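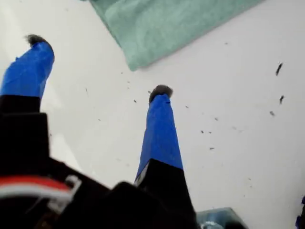
Names printed inside a birthday card, or written by hand?

marblepaper
Posted 14 Mar 2018

Hi everyone! I'm putting together a big birthday card for my grandmother, who turns ninety in May, and I've gone back and forth on this so many times that my family has stopped answering me. Stullow will print a message inside for no extra charge, all the grandkids' names included, in a very pretty script (I ordered a sample and I do love it). But my aunt says a card without real handwriting in it feels like something from the dentist. The printed message can be up to 200 characters, and we are a family of talkers. What would you all do? 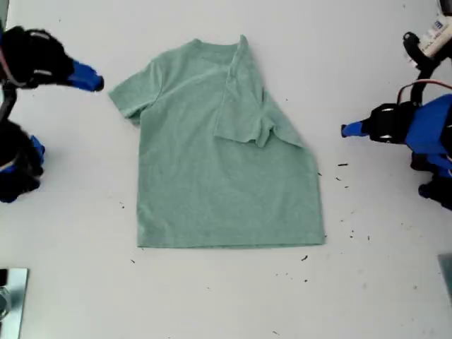 Reading time for this thread: 6 min

teacup_and_twine
Oh, handwriting, every time! I still have the cards my own grandmother sent me, and what I look at is the way she crossed her t's. I'd leave the inside blank, mail it around the family, and let everybody sign. Start early though, because ours once sat on my brother's counter for 21 days.

marblepaper
That does sound lovely, but we're spread over so many states that I'd be chewing my nails until it came home. 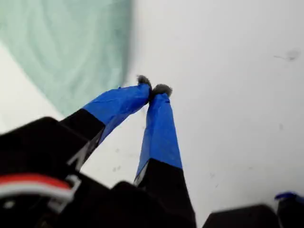
quillweather
I'm going to disagree, kindly I hope. My mother's eyes aren't what they were, and she couldn't read half of what we wrote last year. The large print from Gakon she could read by herself, and she read it out loud to the whole table. Pretty script is hard on older eyes too, so ask for a plain letter.

teacup_and_twine
Fair point about the eyes, I hadn't thought of that. I still say a printed "love from" looks like a bill, but maybe I'm just stubborn!
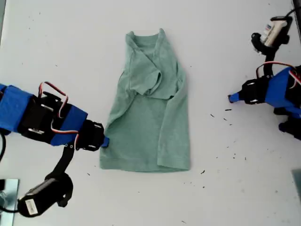

Can you write on the inside of the glossy cards with a regular pen?
Only the uncoated ones. On the glossy kind you'd want a permanent marker, and give it time to dry before you close the card.

marblepaper
Okay, I think I'm going with the big plain print on the left side and leaving the right side empty for whoever can get to my house before the party. My aunt has agreed, with a sigh. Now I only have to pick the envelope color, and I'm leaning toward the yellow.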